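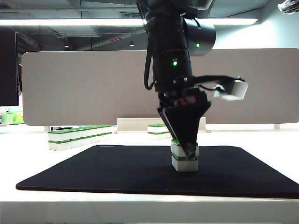 Gripper lowered over a two-high stack of green-and-white blocks at the Skarkent bench.

Home Explore Topics Profile Log in

Skarkent Manipulation Software

The Skarkent group has released Pakach 3, the new version of our motion and grasp planning package for tabletop arms. This thread summarizes what has changed, what has been tested, and which issues remain open. The full release notes are in the repository.

Scope first. Pakach takes object poses from a perception module, selects a grasp, and produces a timed path for the arm and a width command for the gripper. It does not do perception itself. For that we continue to use Nugroho, which is maintained separately and has its own release schedule.

Our main test task for this release is the handling of small tiles stacked two high in rows. Tiles in a row touch their neighbors, so there is very little room for the fingers. Errors that would be harmless with a single free block will push a whole row out of line.

The largest change is in approach planning. Version 2 treated the last part of the descent as a straight vertical move and checked collisions only against the table and the fixed structure. Pakach 3 checks the full finger shape against every tile in the scene model, along the whole descent.

This check is slower. On our bench computer the planner now needs a noticeable pause before the first move of a cycle. Later moves reuse most of the earlier result and start sooner. Users with strict cycle times should read the section on caching before they upgrade.

Grasp selection has also been revised. The planner now prefers tiles at the open end of a row and will consider an inside tile only when no end tile can be reached. The previous behavior can be restored with the setting prefer_row_ends = false.

Test results for the release candidate: 254 pick attempts on stacked rows, of which 237 were completed without operator action. An attempt was counted as failed if the tile was dropped, if a neighboring tile was displaced beyond the set limit, or if the planner returned no path.

Most of the failures were of the second kind. The grasp itself held, but the upper tile next to it had moved. We have kept these logs and they are available to partner sites on request.

A note on pose estimates during arm motion. Nugroho accepts images from both a fixed view and a wrist view. The wrist view is closer and gives better edges when the arm is still. While the arm is moving quickly, edges smear and the reported seam between the upper and lower layers becomes unreliable. 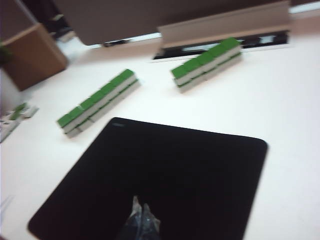 Pakach 3 therefore applies a speed gate. Wrist estimates received above a set joint speed are marked as stale and are not passed to the grasp selector. The planner holds the last accepted pose and asks for a new one after the arm has settled. The gate is on by default.

We considered weighting the moving estimates instead of discarding them. In trials in April the weighted version was less predictable, and operators found it hard to tell from the log why a given grasp had been chosen. The simpler rule was adopted for this release.

The fixed view is not affected by the gate. Sites that use only a fixed view will see no change in behavior, although they should confirm that the parameter wrist_source is empty. A wrong value there produces a warning at startup and then a long wait.

Table surface model: the mat is now entered as a separate layer with its own height. Earlier versions used one plane for the entire work surface. This placed the fingertips slightly low over the mat and slightly high over the bare table, depending on where calibration had been done.

Please measure your own mat. The default height in the configuration file is the value for our bench and should not be assumed to fit another pad. 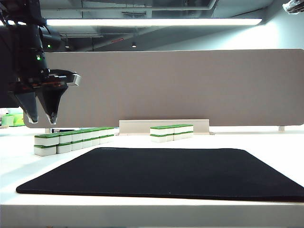 Page last updated: Friday, 4:40 p.m. Correction made to the post on gripper commands.

Gripper commands. The opening width is now set before the descent begins, while the fingers are still clear of the tiles. Under version 2 the two actions could overlap, and with tightly packed rows this was a frequent cause of contact with the next tile.

Correction to the above: an earlier wording of this post stated that the overlap option had been removed. It remains available as a parameter for single-object tasks. It is off by default and is rejected if the scene model contains touching objects.

Logging. Each cycle now writes a single record with the pose used, the grasps considered, the reason each one was rejected, and the path that was sent. The record is plain text. A viewer is included in Simley, our bench tool, under the Replay tab.

Simley has received a smaller update at the same time. Replay can now show the planned and measured paths together, with the moment of each accepted pose marked on the timeline. Recordings made with older versions will open, but the pose marks will be missing.

Known issues. The planner may report "no path" when a short group of tiles stands close to an upright surface behind it. The safety margin around that surface is applied twice in some cases. Until this is fixed, we recommend lowering rear_margin by half and checking the first run at reduced speed.

A second known issue concerns long cables on the arm. Pakach models the arm links and the gripper but does not model cable loops. Sites should continue to set joint limits by hand so that cables stay clear in the wrist turns they use.

Upgrade path. Configuration files from version 2 can be converted with the script in the tools folder. The script does not convert custom grasp lists, which must be entered again in the new format. We advise keeping the old installation until a full test run has been completed.

Support for version 2 continues for serious faults only. New features will be made in the current version. Reports should be sent through the issue tracker with the cycle record attached. Reports without a record can be accepted but will take longer to review.

The next planned work is on placing. Picks have received most of the attention so far, and the release step at the end of a place move still uses a fixed retreat distance. A draft of the new retreat planner is on the development branch and is open for comment.

This site uses cookies to keep you signed in and to measure traffic. Accept all Manage settings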